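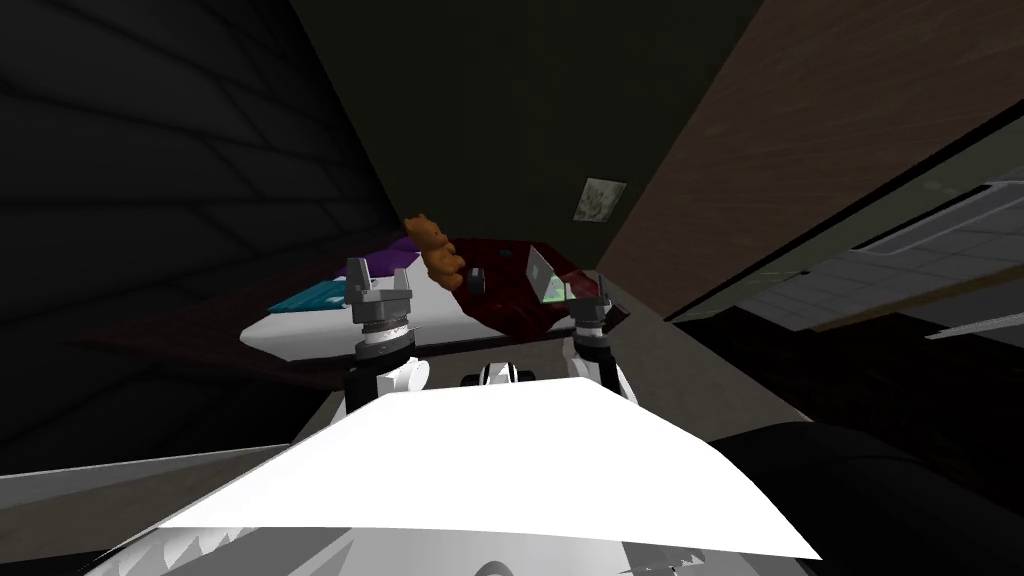 My niece is six, and she has opinions about Darkstead. If you don't have a small child in your life, Darkstead is the cartoon where a badger called Zivier runs a lighthouse with his best friend, a goose. There are three seasons. I have seen all of them, some of them while trying to eat dinner.

The question in our house this May is whether Zivier and Caduvby are brother and sister. Caduvby is the otter who turns up in the second season with a suitcase and the same scarf as him. My niece says they're obviously siblings. I pointed out that one is a badger and one is an otter, and she looked at me the way you'd look at someone who puts ketchup on cereal.

So after bedtime I went looking. There is a fan forum, and the thread on this has 200 replies, almost all of them from adults. I read more than I'd like to admit. Ratih Ismail, who seems to run the place, holds that the scarf settles it. Iker Villalobos thinks the animators just reused a scarf. He backs this up with a mailman in episode 8 who has it on too, in green, and I have to say it's a strong mailman.

Then there's episode 13, the one with the birthday cake, where Caduvby says "Mother always burned the edges" and Zivier laughs. Whose mother? He could be laughing to be polite. I've laughed at plenty of stories about other people's mothers.

I brought all this to breakfast - printed, I'm sorry to say. My niece listened to the mailman theory with her spoon in the air and said the mailman is their cousin. Then she asked if the goose was married, and I have no idea. The goose has a ring in the opening credits but I think it might be a bird band.

Season four is supposed to have 18 episodes, and according to the forum the otter gets a song. I've been told I'm watching it too, from the floor, and that I'm not allowed to bring paper.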